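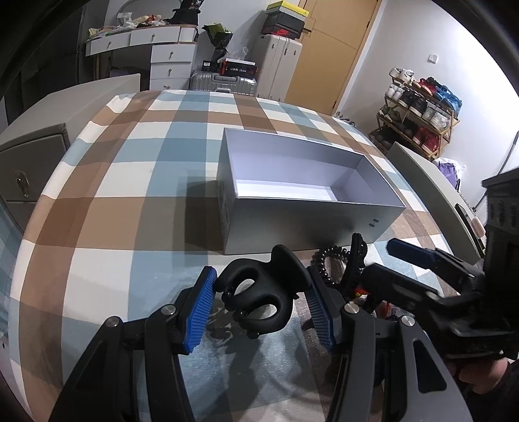
Wonder Small-Item Packing Cell
Supplied and installed by Carngate

Product code: 986
Status: Available to order
Delivery: from August

Overview

The Wonder cell is a robotic packing station for light, mixed goods: hair ties, hair clips, pin badges and other accessories that end up in an open box. It is meant for shops and small warehouses where packing is done by hand at a table and the orders change too often for a fixed line.

The cell works beside the packers. It takes the repeat orders, and people keep the ones that need a decision, such as a substitution, a gift note or a damaged item.

What is supplied

Two arms with two-finger grippers
Ribbed finger pads, one spare set per gripper
Control unit and touch screen
Floor stand or table clamps
Two days of training on site

Handling small goods

Most packing machines want every item to arrive the same way up. Wonder does not. A badge can be lying on its face with the pin showing, or sitting on top of a coiled hair tie, and the arms will separate the two before packing either one. 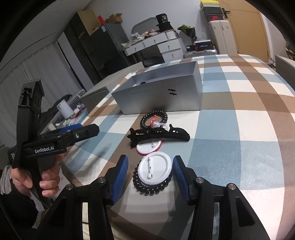
Clips take longer than badges. The prongs catch on elastic, so the default setting lifts a clip by its smooth end and pauses before moving to the box. The pause can be shortened on the touch screen under Item Settings. We suggest leaving it alone for the first month.

Rated output is 900 items per shift with a mixed load. Boxes must be open at the top and placed within reach of both arms. Lids are fitted by hand.

What changes for staff

Cendemico, an accessories wholesaler, put the cell into its packing room last year. Neusa Lins runs the room. Her team is the same size as before, but the day is arranged differently. One packer now loads trays and clears stoppages, and the job rotates at noon.

"The wrists are better," Lins said. "The noise is worse. We moved the radio."

Fredy Condori packed by hand there for six years and now sets up new items. He was paid at the same grade until the job was rewritten, and he advises other sites to settle that question before the machine arrives. Carngate can provide a sample job description on request, but pay and hours are for the employer to agree with staff.

Some packers disliked having their speed shown next to the cell's. The comparison screen is now off by default and needs a supervisor code to turn on.

Not suitable for

Glass, liquids, loose beads, or anything heavier than a full shoe box.

Service

Finger pads are a wear part and can be changed without tools. Arm servicing is carried out once a year by Jääskeläinen under the standard contract.

Sales and site visits: Bindu Amin
Training dates: Genivaldo Holanda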